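Plelside snack table, a few notes

Quick one as the kettle's on. Nuts are going into paper cups from now on, one cup each, no more hands in the big tub please. Vasanthi has the spare cups, ask her if you run out.

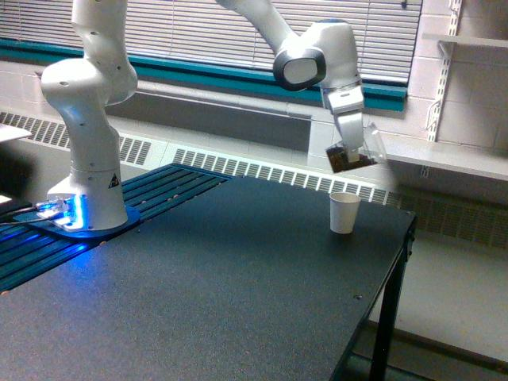
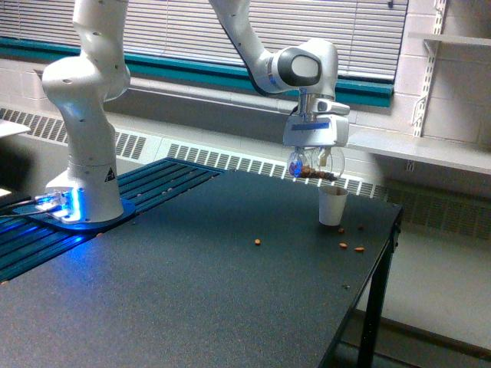
Rawiri is ordering almonds again in May, 2 bags unless anyone shouts. Allergies to Anahera before then, even if you told her last year. Used cups in the bin by the door, not the sink!! Rhun still wants his scoop back form whoever has it.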